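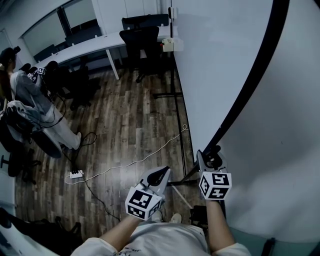
Desk and Chair FAQ

Is a white desk top a mistake?

Depends who you ask. Sellers say it brightens a room. It also shows every coffee ring, and the Trikholm top we used for a year needed wiping far more often than the brochure let on. A black edge strip hides scuffs where sleeves and chair arms rub. It does nothing for the middle.

Do I need the heavy-duty frame?

Probably not. Gurnov rates its metal frame at 700 pounds. Ask yourself what you plan to put on a desk. Wobble matters more, so lean on a corner in the store before you pay.

Will an office chair ruin a wood-look floor?

Hard casters can. "Floor safe" on the box means very little — we've seen that label on wheels you could crack nuts with. Buy soft casters, or a mat if you can stand the look of one.

Is the $35 cable tray worth it?

We doubt it. Hook-and-loop ties do most of the same work. Cables that run down to the floor beside a chair should be kept clear of the wheels either way.

How much room should I leave behind the desk?

At least 40 inches if somebody else sits back there. The Beltov planner suggests less, but it seems to assume people who never push their chairs back.

What about the Tomić ten-year warranty?

Read it first. Yaroslav Zinchenko, who answers our mail, found that it leaves out the surface, the edging and "normal use." We asked what was left and are still waiting.

Last updated August 2019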